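Notebook, March, bench 2
Venen gripper kit on trial from Gendov, continued

Picked up where I left off, with the desktop tower job. The Gendov leaflet says the Venen will "handle mixed electronics out of the box." I have had the box open for most of the month and I would put it more modestly. It closes, it opens, it reports a position I mostly believe. Handling is another matter.

Set up before lunch. Tower open on the bench, same as last session, power disconnected at the wall. Gripper on the arm with the stock fingers, no pads. I wanted pads, but the pad set is an extra item on the quote and Gendov has not sent the sample Dolores asked for. Controller came up on the third try. First two times it hung at the homing step and had to be power cycled. Their support page calls this "occasional."

Approach test first. Same start pose, same target (a point over the case, between the memory slots and the drive caddy), slow speed. Ran 28 approaches. 14 finished without a stop. The others stopped on the force limit or I stopped them by hand. I did not separate those two in the log, which was dumb, and I'll add a column next time. So I can't say from this set how much is the gripper and how much is me being jumpy over somebody's motherboard.

What I can say is that the thing is wide. On paper the finger width looks fine. Inside a case with cables still in it, those plates take up a lot of the room you thought you had, and the linkage behind them needs clearance too. The drawing in the quote shows the fingers only, with the linkage left off. I'd like that drawing redone before anyone signs.

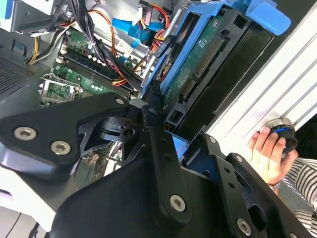
Sorin Ghiță read this over at the bench and thinks I'm being unfair on the width, that any two-finger unit strong enough to pull a drive is going to be about that bulky, and that the Tsuji we tried before was no slimmer once you counted its cover. He would rather I went after the price of the pads.

Fair on the Tsuji. I looked up my old notes and I complained about the same thing. But the Tsuji people never claimed it was made for computer teardown, and Gendov does, on page one. If the claim is there I'm going to test against the claim.

Cables are the real trouble. The power wires and the SATA leads don't sit in the same place twice. The "adaptive path" option in the software is supposed to help. I turned it on and the arm took longer to get to the same point. More runs needed before I call it useless.

Cycle time with adaptive path on: 54 seconds, start pose to target and back. Without it I didn't write the number down. Redo.

Screws on the finger plates: checked all of them with the hex key after the runs. One took a bit of a turn, the rest were tight. No marks on the plates that I could find.

Questions for Gendov, Dolores to send:
Is the homing hang fixed in the newer firmware, and is the newer firmware included or paid?
Full drawing with linkage, fingers open and closed.
Narrow fingers: do they exist, or are they "planned"?
Who pays return freight to Asbridge if we don't keep it?

Left to do: caddy release latch, by itself, with the cables tied back. Then the same with the cables loose. If it only works tied back then we are paying for a person to tie cables, and that person could pull the drive.

Left the controller on overnight to see if it hangs while idle.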